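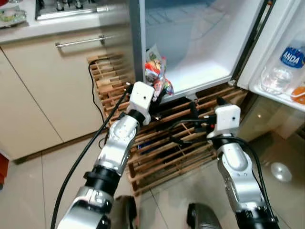 冰箱,门开着。

五月,冷藏发酵记录,续上一本

上一本写到面团在冷藏室放过夜以后酸味不稳定,同一个配方,有时候干净,有时候带一股生苹果皮的味道。当时怀疑是酵头的问题,换了酵头之后没有改善,这一本从温度查起。

这批做的是最普通的白面团,不加油不加糖,面粉用 Trivesdale 的中筋,每盆 1000 克。水量照旧,没有动。盐照旧。酵头用室温那一罐,喂过,涨到顶、还没有往下塌的时候取用。和面用手,和到没有干粉就停,盖布静置,静置完折叠。折叠做 2 次,中间等面团自己松下来。这一步以前写得太随便,有时候折了,有时候忘了,后面比较的时候完全没法用,所以从这一批开始固定下来,谁做都一样。

早上六点半到。先看昨晚放进去的两盒,A 盒在最上层,B 盒在最下层靠里。盒子是 Kuroda 的带盖方盒,盒壁贴了纸胶带,胶带上沿和放进去时的面团表面齐平。

A 盒:涨过胶带很多,顶面鼓,有大泡,盖子内侧有水珠。用手指按下去,回弹慢,留坑。
B 盒:比胶带高出一点,顶面平,小泡,按下去回得快。闻起来基本还是面粉味。

同一盆面,一起和,一起分,放进去的时间差不到关盖子那一下。只差在放的位置。以前从来没有把位置记下来,都写“冷藏过夜”四个字。翻上一本,凡是写了“偏酸”的那几页,没有一页写了放在哪层。这个很可惜,等于前面的记录都只能当参考。

Tronus 的温度探头放在 A 盒旁边,读数导出来看过。夜里的曲线是锯齿形的,压缩机一停就往上爬,一启动就往下掉,这个正常。不正常的是晚饭那一段和早饭那一段,各有一个大包,爬上去以后很久才回来。这两段是大家开门最勤的时候,拿东西,放东西,站在门口想拿什么。面团本身热得慢,冷得也慢,所以不能拿空气温度直接当面团温度。探头下次要插进面团里测,插之前用酒精擦。

现在手里的推测,先写下来,后面不一定对:
上层受开门影响大,面团进去以后降温慢,头一段时间等于还在室温发酵。涨得多是因为起步晚了刹车,后半夜其实两盒都没怎么动。
如果是这样,差别应该在前半夜就定了,后面放多久关系没有想的那么大。

要验证很简单,进冰箱之前先把面团的温度降下来,再比较上下层。如果降温之后上下层差别变小,就说明主要是起步的问题。如果差别还是那么大,那就是整夜的温度都有差,得另想办法。

降温的办法想了几种。一是和面用冷水,这个最省事,缺点是静置和折叠的时候面团太凉,酵头起得慢,等于换了一个配方。二是折叠完之后摊开放在托盘上,进冷冻室一小会儿,再收进盒子。三是盒子提前冷藏,面团进去的时候盒壁是冷的。第三种对工序影响最小,先做第三种。盒子里层提前抹油,油冷了会稠,抹的时候要在常温下抹好再拿去冷藏,别等冷了再抹。

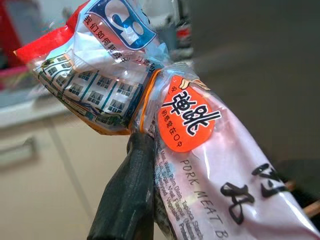 下午补一段关于胶带的事。纸胶带在冷藏室里会翘边,水珠一多就往下滑,B 盒的胶带今天早上看就比昨晚低了一点,所以上面写的“高出一点”要打折扣。改用油性笔在盒壁外面画线,用完拿酒精擦掉。线要画在面团放平以后。刚放进去的时候面团中间高四周低,急着画线,画出来的是四周的高度,等它摊开,线就虚高了。放进去以后等一等,晃平,再画。

另外盒子本身上宽下窄,高度涨一截不等于体积涨同样一截。以前直接拿高度比,上面那一段其实涨得更多。想过用量杯灌水标一遍刻度,今天没有做完,先欠着。取一小块面团放进直筒的玻璃杯里跟盒子一起冷藏也可以,杯子小,降温比盒子快,涨得会比盒子里少,只能当趋势看。两种办法都记在这里,哪种顺手用哪种,但是同一批里不要混着用。

烤的部分。A 和 B 都按老办法整形,圆的,收口朝下,回温之后划一刀进炉。A 整形的时候已经发黏,收不紧,划刀的时候刀口往两边塌,没有立起来。B 收得紧,划刀顺手。出炉以后 A 扁,颜色浅,底部厚。B 高,颜色深,刀口开得正常。切开看,A 的气孔大小不一,靠皮的地方有几个大洞,中间反而密。B 均匀,偏密,有一点点没发够的意思。

味道。A 酸,酸在后面,嚼几口才上来,和上一本写的“苹果皮”是同一个味道。B 几乎没有酸味,麦味清楚,皮好吃,瓤稍微淡。理想的在这两个中间。如果只能选一个,我选 B 再多放一阵。

A 的颜色浅,我的理解是糖被吃掉太多,皮上剩下的不够上色。以前遇到颜色浅就加炉温,加完外面焦了里面还是那样,现在看方向错了。以后颜色浅先回头看发酵,别先动炉子。

剩下的切片装袋,明天再尝一次。酸味有时候第二天会变。

关于酵头再写几句。室温那一罐最近喂得勤,状态比上个月好,喂完到顶的时间比较稳定,要 3 小时。这个时间是在台面上看的,厨房温度高的下午会快,记的时候要把是上午还是下午写清楚。冷藏那一罐很久没喂,上面有一层灰色的水,倒掉,取底下干净的一勺,另起一罐。这一罐这周不用来做比较,先养着。酵头罐的盖子一律虚盖,别拧紧。喂的时候面粉也用 Trivesdale 同一袋,之前混过别的粉,混完之后那几天起得特别猛,后来又慢下来,估计是新粉带进去的东西不一样,没有深究。

干酵母也做了一个小的对照,用的 Nadeo,放得很少,其余一样,放在 B 盒旁边。早上看比 B 盒高,味道没有酸,有酒味。这个只是用来看冰箱的,酵母量好控制,比酵头稳定。要是下一批上下层各放一份干酵母的,就可以把酵头这个变量拿掉,单看位置。应该早点想到。

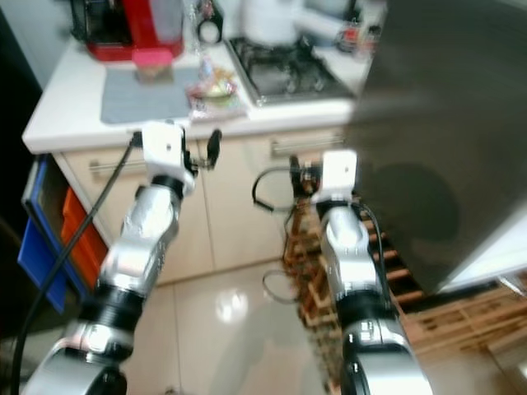 陆知衡

接着写第二批。盒子提前冷藏了,抹油在前,冷藏在后,照前面写的顺序做。面团还是同一袋粉,1000 克一盆,和好静置,折叠做满,分成同样重的两份,进盒,晃平,画线。C 盒放上层,D 盒放下层。探头这回插在 C 盒的面团中间,另一个探头的电池没电,D 盒没有数据。电池要买。

晚上十点放进去,早上六点半看。

C 盒:涨过线,比昨天 A 盒少得多。顶面微鼓,有中等大小的泡。按下去回弹偏慢,留浅坑。
D 盒:比线高出一点,和昨天 B 盒差不多,也许稍微少一点,看不出来。

差别变小了,没有消失。也就是说起步有影响,整夜的温度也有影响,两样都占。探头的曲线和这个对得上,面团中心降温那一段很长,到后半夜才走平,走平的位置也比冰箱面板上设的高。面板上的数字以后不再抄进记录,抄了也没有意思,只写探头的。

有一点没想到。C 盒靠盒壁的地方和中间的状态不一样,靠壁的一圈硬,中间软,挖开看中间的泡明显大。冷盒子只冷到了外圈。面团那么厚一坨,中间根本没有受到盒子的影响。所以下一步要么把面团分小,要么换浅盒子摊薄。摊薄以后表面积大,容易干,盖子要严。Kuroda 的浅盒有一只盖子变形了,扣不上,那只不用。

想起来以前有一次做得特别好,当时以为是面粉的关系,那次盒子不够,面团是分在几个小碗里冷藏的。现在看,多半是碗小降温快。那页没有写碗放在哪里。

烤的结果:C 比 A 好很多,能收紧,刀口开了一半。D 和 B 一样。味道 C 有一点酸,舒服的那种,在前面,散得快。没有苹果皮。D 淡。C 的瓤湿一些,冷透以后切面发亮。这一次 C 最好吃,D 最好看。

昨天剩的 A 和 B 也拿出来尝了。A 隔夜以后更酸,烤过一遍好一些。B 隔夜以后味道比昨天足,可能昨天切得太早,没有凉透就尝了。凉透再尝这一条要写进步骤里。以后出炉至少放到底部摸着不热,再切。

整理一下现在的步骤,贴在架子侧面的那张纸要换掉,旧的还写着“冷藏过夜”。

取酵头:喂过,到顶,没有塌。
和面:到没有干粉为止。静置。
折叠:2 次,做完打勾,没打勾当没做。
分盒:抹油的冷盒子,晃平,等一等,盒外画线。
写清楚:放进去的时间,哪一层,靠里还是靠门。
早上先看再动,先按再闻,按完写一句话再倒出来。
出炉凉透再切。

靠门那边还没有测过。门架上放不下盒子,能测的是同一层靠里和靠外。猜测靠外会更热,幅度不知道。下层靠后壁的地方有一次结过冰,盒子贴着后壁的那面硬成一片,那批废了,所以靠里也要留一点缝,别贴上去。

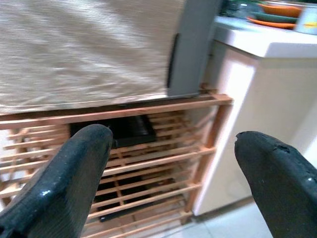 有人看完前面几页,在空白处用铅笔写,说问题可能没有那么绕:既然晚饭那段开门最多,把面团推迟到晚饭收拾完再进冰箱不就行了,何必冷盒子、浅盒子地折腾。又说下层一向偏冷,做面包的老办法就是按冷的那头来配,酵头多放一点,补回去,别去将就上层。最后问了一句,盐有没有每次称,上一本里有一页写的是“适量”。

逐条回。推迟进冰箱这个试过一半,第二批十点才放,晚饭早就收拾完了,上下层还是有差,所以光靠推迟不够。不过推迟有用,这个同意,以后都放在晚饭之后。

按冷的那头配,这个值得做。之前总想着让上下两层一样,没想过干脆不用上层。酵头加多少要试,加多了面团在静置的时候就跑得太快,折叠来不及做。先加一点点,其他都不动,放下层,看早上的高度能不能到 C 盒那个样子。

盐。查了,那页确实写的“适量”。这一本开始都称了。盐少会发得快,要是当时真少放了盐,那一页的酸就不能算到位置头上。已经在那页旁边画了问号,比较的时候不算它。

下一批的安排:
浅盒,同一层,靠里和靠外各一份。面团用干酵母的,Nadeo,量跟对照那份一样。
另起一盆,酵头的,加量,只放下层。
两盆不要同一天做,台面摆不开,时间也会互相挤。先做干酵母那盆。

要买的:探头电池,油性笔,酒精。烘焙纸还有一卷。

面粉袋口夹好,上次没夹,上面一层摸着发潮,和出来比平时软,写的时候还以为是水称错了。潮的那层已经另外装出来,拿去做手粉。袋子里剩下的够做下一批,再往后要换新袋,换袋那天在页边画一道横线,前后两段分开看。

铅笔又补了一行,说换新袋之前最好留一小罐旧粉,两袋同时和一小团比一下吸水。可以。罐子用装过芝麻的那个,洗了晾着,明天早上看干没干。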